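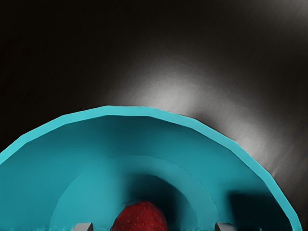

Why can't it just grab the thing? A reader called Pip sent us that question, and a lot of people ask it the first time they watch a robot try to pick something up. It looks so easy when you do it.

The answer takes a little time. We will use a robot arm called Kubo to explain it. Kubo is being built in Gonent, a shared workshop where people bring their own projects and use the same benches and tools. Before the real arm moves, it gets to practice inside a computer.

What is a simulation?

A simulation is a pretend place that a computer works out with math. It can have a kitchen in it, with a counter, a bowl and some food. The computer keeps track of where everything is, how heavy it is and what happens when two things touch.

The builders use a program they wrote themselves, called Otau. Otau draws the pretend kitchen and moves the pretend arm. If the arm bumps into a bowl, nothing breaks. Someone presses a key and the kitchen goes back to the way it was.

What does the robot see?

You have two eyes in your head. A robot can have a camera almost anywhere. Kubo's camera rides close to its gripper, the part that works like a hand. When the gripper moves, the view moves too.

Try this at home. Make a ring with your thumb and finger, hold it up to one eye and close the other eye. Now walk slowly around the kitchen table. You only get a small piece of the room at a time. To find a spoon, you have to turn your head and look for it.

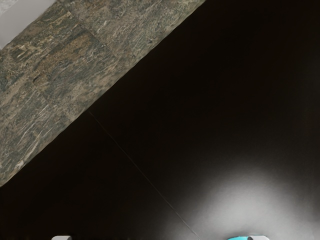
A robot has to do the same kind of looking. It also has to work out which parts of a picture are things and which parts are only light. A bright patch on a shiny counter can fool a program that has not seen many shiny counters. A line between two panels can look like the edge of something.

So the builders change the pretend kitchen between tries. They move the lights. They swap the counter for a different one. Kubo has done 1,091 practice tries so far, and 472 of them ended with the food in the gripper. That is less than half, but most of the good ones came late in April, after the builders fixed a mistake in the way the arm turned.

How does it pick up something soft?

Kubo's gripper has two fingers. They open, move to each side of the food and close. The hard part is knowing when to stop. A block of wood does not mind a squeeze. A strawberry does.

A bowl makes the job harder. Its sides slope up all around the food, so the fingers have to come down from above without hitting the rim. Inside a bowl there are shadows too, and round food can roll when it is touched.

The program breaks the job into 4 steps:

Find the food.
Move the open fingers over it.
Lower them and close gently.
Lift.

If any step goes wrong, the arm backs up and starts again from the first one.

When does the real arm get a turn?

The real arm is bolted to a bench near the workshop window. Its motors came from a kit called Undar, and its fingers were made on the workshop's 3D printer. One finger takes some 20 minutes to print. The builders have a small box of spares — fingers snap when they are pushed the wrong way.

A pretend kitchen is never exactly like a real one. Real motors are a bit slow to start, and real bowls slide. The first time the real arm tried a move it had learned in Otau, it closed its fingers too high and picked up air. The builders measured the bench again and typed in the new height. After that it could lift a sponge, and the next job on their list is a plastic egg.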